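The Quiet Business of the Craft Stick

Sadstead has one traffic light, two churches and a mill that has been cutting small pieces of wood since before most of its residents were born. The mill belongs to Holroyd, a family firm that once turned chair spindles and now makes craft sticks, plant stakes, dowels and the long pale sticks that end up holding pinwheels, paper flags and caramel apples.

The sticks leave town by the pallet. Most go to school suppliers. A smaller share goes to shops like Canduson, on the main street, which sells them loose from bins by the register, next to the yarn and the glue. A bundle costs less than a cup of coffee, and the shop sells more of them than anything else it carries.

It is not obvious why. A wooden stick is about the plainest thing a person can buy. But the people who come in on a weekday morning know what they want, and they are particular. They roll the sticks on the counter to see if they are straight. They run a thumb along the length to feel for splinters. They put back the ones they don't like.

From log to bin

Holroyd works mostly in birch. The logs are soaked, peeled or sawn depending on the product, and dried slowly. Drying is where most of the trouble happens. A stick that loses water too fast will bow, and a bowed stick is no good for a pinwheel or a loom. The mill sorts for this at the end of the line and burns what it rejects to heat the drying sheds.

The firm moved into the long, thin sizes in 2010, when chair work had nearly dried up. The first customers were florists. Crafters came after that, and they asked for things the florists never had, such as softer edges and no wax. They also wanted lengths that didn't match anything in the catalog. Holroyd cut a few to order, then added the popular ones to the list.

The mill packs its thin sticks 1000 to a carton. Canduson breaks the cartons down by hand and ties the sticks in bundles with cotton string. The shop tried plastic sleeves for a while and gave them up. Customers tore them open to check the grain, and the torn sleeves made a mess of the bins.

What people make

The list is longer than you might expect. Wall hangings take one stick each, across the top, with the yarn knotted over it. Small looms take four, lashed at the corners. God's eyes take two. There are garden markers, puppet rods, kite spars, cake supports, and frames for the paper lanterns that Sadstead hangs over the main street every July.

The lanterns use up a lot of stock. Last summer's string had 300 of them, and each needed its own frame. The sticks were cut at kitchen tables all over town, and for several weeks people carried bags of them to work and to the dentist.

Much of this happens on whatever table is free. Craft rooms are rare in Sadstead, where the houses are small and the spare bedroom usually has someone in it. The supper table gets a cloth thrown over it, the sticks come out, and a basket goes at one end. The cloth saves the finish from glue. It also keeps the sticks from rolling, since even a thin cotton has enough grip to hold them where they are set down.

Patterned cloths have their fans. Stripes help with lining things up, and a busy print hides a stain. Cross-stitch designs are popular this year, both the real kind and the printed kind. Some of the printed ones have the word "HANDMADE" stamped right into the pattern, among the snowflakes and the checks. 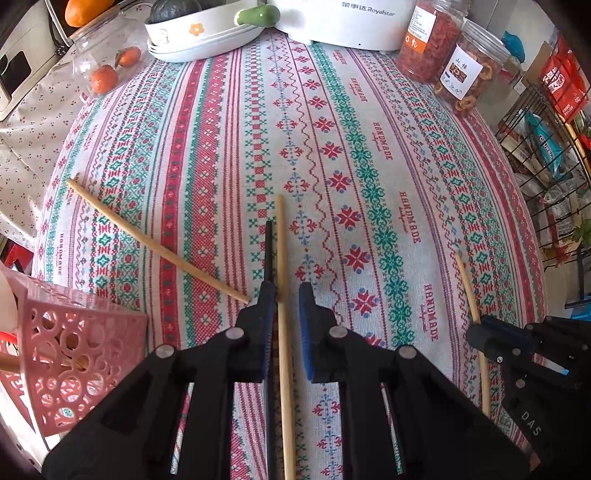 Picking and keeping

Good sticks are easy to spot once you have handled a few bad ones. Color matters less than people think. Birch runs from nearly white to a light tan, sometimes in the same bundle, and it all takes paint the same way. Straightness matters more. Hold the stick at eye level and look down the length of it, then give it a quarter turn and look again.

Check the ends, too. A clean end means a sharp saw. A furry end will soak up glue and swell, and it won't sit flat against another piece. A few strokes on fine sandpaper will fix it, but that gets old by the tenth stick.

Storage is mostly a matter of keeping them dry and lying flat. Standing sticks in a jar looks nice on a shelf, but the long ones lean, and after a damp season they stay that way. A shallow basket works better for short pieces. Plastic with holes in the sides is fine and lets the air through. Long sticks can lie in a drawer, or in the kind of box that wrapping paper comes in.

Sort by thickness if you sort at all. Length can always be cut down. Two sticks that look alike in the bin may differ just enough to make a loom rack to one side, and it is easier to find that out before the string goes on.

For cutting, garden pruners will do for anything thin, although they crush the end a little. A small razor saw leaves a better face. Score the stick all the way around first, then cut.

A bigger neighbor

The one cloud over the mill is cost. Stukmont, a larger supplier two counties over, imports its sticks and sells them for less. Canduson carried a Stukmont line for one season. The sticks were smooth and even, and the price was good. Some customers switched and some didn't, and the shop now stocks them only in the colored packs, which Holroyd doesn't make.

Holroyd has not tried to match the price. It has cut its catalog instead, dropping the dowels that sold slowly and keeping the thin sizes. The old catalog listed 957 items, counting every length and thickness. The new one fits on both sides of a folded sheet, and there is a copy taped up next to the bins at Canduson - already marked in pencil with the sizes people wish had been kept.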